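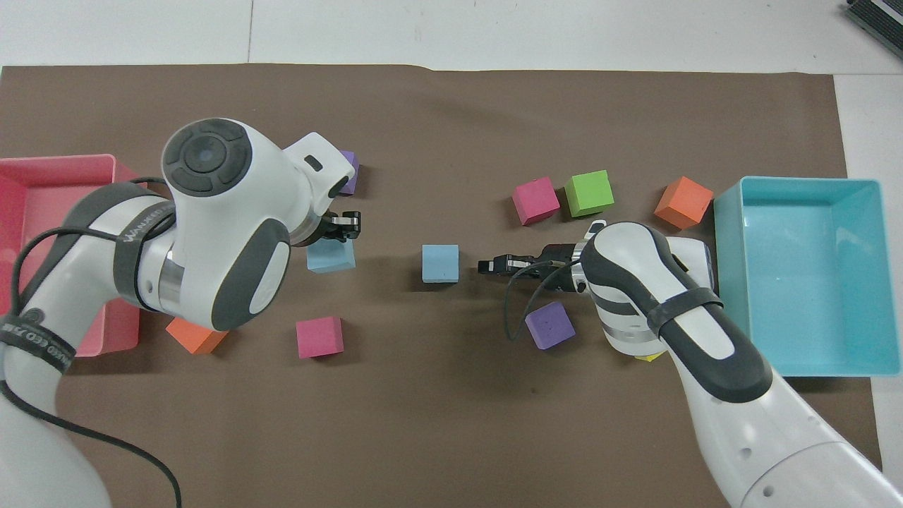
Ingvild Kvam asked, before anyone had even opened the folder, wheter a cube dropped outside the bin and picked up again counts as one episode or two. One. It's one episode, flagged `recovered`. Same answer for the older Grarkby set, where we got it wrong.

## grarkby-cubes, second batch

Teleoperated, two arms, foam cubes into open bins. Brown paper over the table – the bare white top gave us glare and the gripper fingers washed out. Keep the paper if you add to this set.

Last edit Dec 8, 2018.

### What's in it

- 403 episodes kept
- 82 thrown out (list in `rejected.txt`, reasons are short, sorry)
- 179 of the kept ones use both arms, the rest one arm only
- Head view, joint positions, gripper opening, one text line per episode

The text line is whatever the operator was told at the start. "Purple to the turquoise bin", that sort of thing. Not cleaned up. Some say "teal", some say "blue bin" and mean turquoise. Light blue cubes make this worse. There's a colour map in `labels/colours.csv`, use it.

### Layout

```
episodes/
 0001/
 head.mp4
 joints.csv
 task.txt
 flags.txt
labels/
rejected.txt
```

Numbering has gaps. Leave them.

### Flags

- `recovered` – dropped, picked up again, finished
- `nudge` – a cube got pushed by an arm before the grasp
- `hidden` – target cube behind or under an arm at the start
- `cable` – gripper cable crosses the target

`hidden` was only added in September so anything before episode 223 doesn't have it. Gøran is going back through those when there's time. Don't train on the missing flag as a "no".

### Recording rules

Scatter cubes by hand, no grid. Bins empty at the start. Both arms back to the rest pose before you hit stop, otherwise the last second teaches it to hover. No hands over the paper once recording is on. If an arm faults, bin the whole episode, don't trim it.

Slow is fine. Pausing over a cube to line up is fine too, Folke's episodes are full of it and they train ok.

### Known problems

- Joint log runs a bit behind the video in the first session. Fix script is `shift_joints.py`, run it once only!! It doesn't check.
- Yellow cubes are under-represented.
- Nearly all of the two-arm episodes are by Liv and Folke. Style is very similar, expect the policy to copy it.
- No handovers between arms. Britta wants them, next batch.

### Use

Internal, plus the Ellgate people. Ask Britta Lindemann before passing it on. Bad labels go to Liv Strand with the episode number, not a screenshot.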